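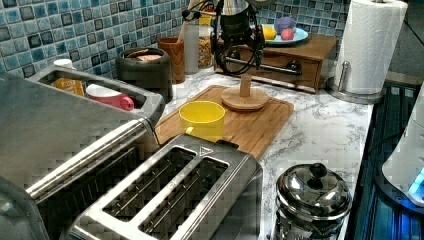

One reader wrote in after the last version of this guide to ask whether you really have to empty the cupboard under the sink before fitting the Prummont under-bench water filter, or whether you could just shove everything to one side. I tried the shoving method once. I knocked a bottle of dishwashing liquid over onto my own towel and then lay in it, so take everything out, please.

Section 3: Fitting the filter and running it for the first time

I'm assuming you've read Section 2 and you've got the bracket, the filter head, one cartridge, the tee piece and the coil of white tubing laid out somewhere you can reach from the floor. You'll also want a shifter, a torch, a bucket and an old towel. If you rent, get the okay from your landlord first. And if your local rules say a licensed plumber has to touch the cold line, then steps 2 to 4 are theirs and you can put the kettle on.

1. Turn off the cold water at the isolating tap under the sink. Mine was so stiff I ended up turning off the mains at the meter instead, which works just as well (tell whoever's in the shower).

2. Open the kitchen tap on cold and let it run until it stops. Leave it open.

3. Put the bucket under the join between the isolating tap and the flexible hose, then undo the hose. You'll get a bit of water. It always looks like more than it is!

4. Screw the tee piece onto the isolating tap and the hose onto the top of the tee. Hand tight, then a small nip with the shifter. The rubber washer does the sealing, so there's no need for thread tape on this one.

Caution: don't swing off the shifter. The tee has a plastic collar and it will crack, and you may not notice until the chipboard has swollen up.

5. Hold the bracket against the side wall of the cupboard and mark your holes. Leave 111 mm clear underneath, or you won't be able to drop the cartridge out when it's time to change it. I measured this with the cartridge off the first time and had to redo the lot.

6. Screw the bracket on and click the filter head into it.

7. Cut the tubing square. A sharp utility knife is fine, scissors are not, they squash it oval. Push one end into the tee and the other into the side of the head marked IN, and keep pushing past the first bit of resistance until it stops. Give each one a tug.

Note: if you've bought the Futside tap as well, its tube goes into the side marked OUT. The Magsi tap comes with a thicker tube and needs the grey adaptor from the small bag. Fit the tap now if you haven't already, as per Section 2.

8. Twist the cartridge up into the head until the arrows line up. Close the kitchen tap, then turn the water back on slowly and have a good look at every join with the torch.

9. Open the filter tap and let it run for 7 minutes. It'll spit and cough, and the water may come out grey with carbon dust. I save this lot for the garden.

If a join weeps, turn the water off, pull the tube out (press the collar in while you pull), trim the end and have another go. It's nearly always a crooked cut.

Changing the cartridge is the same job as step 8 backwards, and I do mine every October. Write the date on the new one in marker before it goes in, while you can still see what you're doing.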